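Clekus音频台将播出爵士铜管乐专题节目 Cornow老厅录音首次完整公开

2020年10月26日

独立音频平台Clekus宣布,将推出一档以地方铜管乐队为主题的系列广播节目《厅里的铜管》。节目共分3集,每集52分钟,内容取自Cornow音乐厅留存的一批现场录音。这批录音过去只在厅内的试听室开放,从未完整对外播出。

据Clekus介绍,这批母带共57盘,多数为演出当晚的调音台直录,也有少量排练和试音片段。带盒上的标注详略不一,有的写明曲目和乐手名单,有的只有年份和场次编号。节目组用了一个夏天核对曲目,并与Cornow音乐厅保存的节目单逐一比对,仍有几首曲子暂时无法确认曲名,播出时将以“无题”注明。

母带的数字化工作由Pistex录音工作室承担。工作室今年5月接手后,先对磁带做了清洁和低温烘干,再逐盘转录。Pistex在说明中表示,转录时尽量保留原有的现场声,包括观众掌声、报幕和乐手之间的交谈,只对严重的电流声和断带处做了处理。部分磁带左右声道音量相差较大,节目中已作平衡。未经处理的转录文件另存一份,交音乐厅保管。

第一集讲述乐队从街头游行走进音乐厅的过程,选用早期几场露天演出后移师室内的录音,曲目以进行曲和舞曲为主。第二集以即兴独奏为线索,集中播放小号和长号的段落,并比较同一首曲子在不同场次中的处理。第三集转向乐队的后期,电贝斯和键盘陆续加入,编曲也更接近当时流行的灵魂乐。 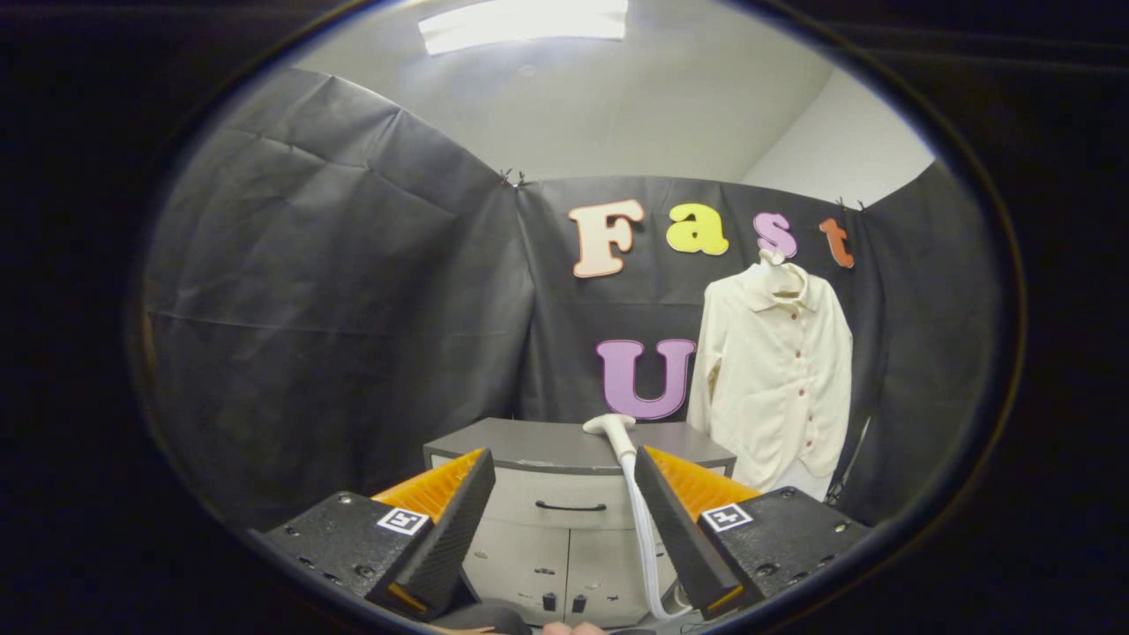
Farooqui在节目预告页下留言说,希望第三集不要剪得太碎,后期那几场的慢板往往要到第二遍主题之后才真正展开,如果每首只放开头一分钟,听众很难明白乐队为什么要加键盘。留言还问到,完整版是否会在节目结束后上线。

Clekus随后在同一页面答复,第三集会完整播放两首慢板作品,其余曲目以选段形式出现。至于完整录音,平台正在与Cornow音乐厅商谈授权,目前可以确定的是,节目播完后将开放一部分未剪辑的曲目,单曲最长可达30分钟。具体曲目名单和开放时间尚未确定,相关费用也没有公布。

除录音外,节目还收入多段新近完成的访谈,受访者包括曾在乐队中担任乐手的人、当年的调音人员和常年到场的听众。受访内容以口述为主,穿插在曲目之间,不另设主持人评述。由于今年现场采访受到限制,大部分访谈通过电话或网络录制,音质与音乐部分有明显差别,节目组在每集开头会作说明。

Cornow音乐厅方面表示,厅内的演出目前尚未恢复,试听室也暂停接待,此次播出是这批录音在闭馆期间唯一的收听途径。音乐厅同时在征集与乐队有关的旧海报、节目单和私人录音,有意提供者可通过音乐厅网站的联系页面登记,实物可在登记后邮寄,扫描完成后原件寄回。已经收到的材料中,有一份手写的分谱,节目组据此确认了第二集中一首独奏曲的曲名。

《厅里的铜管》每周更新一集,首播后可在Clekus网站和应用内免费重听。愿意转播的地方电台和校园电台可向Clekus申请,转播须保留片尾的乐手名单,不得在曲目中间插播广告。各集文字稿和曲目表将随节目同步发布,曲目表会注明每首作品的录制场次,以及所对应的母带编号。如听众能辨认出“无题”曲目,可通过曲目表页面提交线索,核实后的曲名会补入网上的曲目表。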